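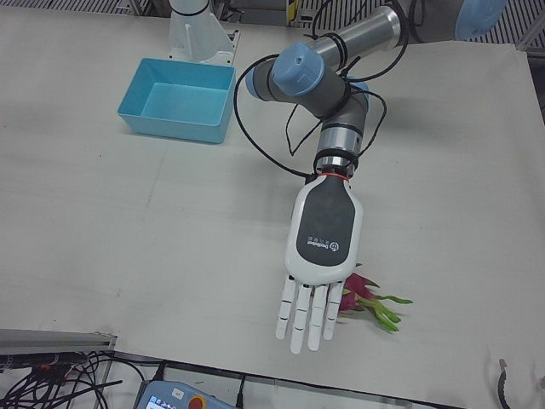
The picture keeps dropping out on our ceiling projector and I'm slowly losing my mind over the cable run, so I'd love some advice from people who have done this properly. It's a Gustis, hung from a joist at the back of the family room, fed by a Yeoman receiver in the cabinet under the screen. I put the HDMI up through the wall and across the ceiling myself over Easter, and I was very proud of how tidy it looked, everything clipped down nice and tight with a sharp turn at each corner. Now I'm wondering whether I should have left it much looser, more like the black cables around that robot arm, hanging in wide arcs before they run into the back of the hand. Mine has no slack at all where it meets the projector, and the connector is carrying a fair bit of sideways pull.

What happens is this. The free-to-air box is fine, the old games console is fine, but as soon as we put on anything in 4K with HDR we get a black screen for a second or two, then sound, then picture, then black again. Sometimes it settles and we get through a whole film. Sometimes the kids give up and go and watch it on the laptop, and I'm left there with the popcorn. I've swapped ports on the receiver, turned everything off at the wall and sworn at it a bit. Before I pull the ceiling clips out, does it sound like the cable to you, or could it be the receiver?
Posted by tuppence_couch, Tuesday, May 21, 2024
Member, 5 posts

Welcome! And commiserations, I had exactly this for the better part of a winter. It's the cable, or at least I'd put my money there first. Your free-to-air box and the old console don't ask much of it, and 4K with HDR asks a great deal, so a cable can look perfectly healthy for years until you feed it something hungry. How long is the run, and is it plain copper or one of the fibre ones? If it's copper and it goes up a wall and across a whole family room, you may be asking too much of it no matter how loosely you hang it.
Posted by mallee_matinee
Senior member, 508 posts

Thank you, that's a relief in a way. It's copper, fifteen metres, and the packet said it would do 4K, though now that I've dug the packet out of the garage it doesn't say anything about HDR.
Posted by tuppence_couch

Fifteen metres of passive copper would do it. I replaced mine with a Pluvbridge optical one, which cost me $281 and felt like a ridiculous amount of money for a piece of string, but I've not had a single black screen on it. Two things to watch if you go that way. It only works in one direction, so check the little label on each end before you feed it through the wall (ask me how I know, and ask my husband what he said when it all had to come back out). And it really doesn't like tight corners. Give it gentle bends and a decent loop at the projector end.
Posted by mallee_matinee

I'm going to be the grump here, sorry. I don't disagree that fifteen metres is long, but I'd never buy a $281 cable before doing the free test first. Take the player off the shelf, carry it over to the projector, and plug it straight in with the short cable that came in the box. If the dropouts vanish, fine, it's either the long cable or the receiver. Then put the receiver beside the projector as well, short cables all round, and see what you get. That second step is a nuisance, I know, they weigh as much as a small dog, but I've seen so many people blame the wire when it was a receiver port that needed switching to its enhanced mode. On my older Yeoman that setting is buried in the video menu and you have to do it for each input separately.
Posted by sparky_in_socks
Member

Fair point on the test, and I'd do it too. I do think the sideways pull on that plug matters, though. I had one that would play up every time somebody walked across the floor upstairs.
Posted by mallee_matinee

Oh, I agree about the strain. A plug should never be holding up its own cable. Pop a clip in the ceiling a hand's width back from the projector and leave a loop between the clip and the socket. It's the sharp corners I'm less fussed about with copper, within reason. People get very precious about them.
Posted by sparky_in_socks

Can I put in a word for conduit? We renovated the rumpus room at our place in Feten and the one thing I'm truly glad of is the fat plastic pipe we put in the wall with a draw string left inside it. We've changed the cable twice now, and each time it took less than a cup of tea. If you do have to open things up again, please think about it, your future self will be so pleased. Also, how old is the lamp? Mine has passed 2,000 hours and it started doing its own flickering, which had me chasing the wrong thing for weeks.
Posted by verandah_vhs
Member

The lamp's fairly new, thankfully, and the flicker isn't there on the other sources. Right, I've done the first half of the test tonight. Player up the stepladder on a stack of board games, short cable, straight into the Gustis, and we watched forty minutes of a very loud space film without one dropout. My arms are sore and I'm delighted!
Posted by tuppence_couch

Lovely. Now the receiver. I know, I know.
Posted by sparky_in_socks

Do the menu setting while you're at it, it can't hurt – and if it still drops out on the long cable afterwards, I'm claiming my moral victory.
Posted by mallee_matinee

I found the setting! It was on standard for every input. I changed the one for the player and it got worse, if anything, no picture at all in HDR now, only sound. Then the receiver went up on the stool next to the projector with short cables (my brother-in-law held it, he's been promised dinner) and the picture came back and stayed. So I think you're both right, in that I needed the setting and the long cable can't cope with it. I've ordered the optical one, and I'm going to look at what conduit costs before I put it in. The old one is coming down this weekend, clips and all.
Posted by tuppence_couch

I'll take half a victory. Lay the new one along the floor and run a whole film through it before it goes anywhere near the wall, please.
Posted by sparky_in_socks

Seconded. And get the 32 mm pipe if you can fit it, the plugs are fatter than you'd think. We've got a couple of metres left over in the shed if you happen to be out our way in June.
Posted by verandah_vhs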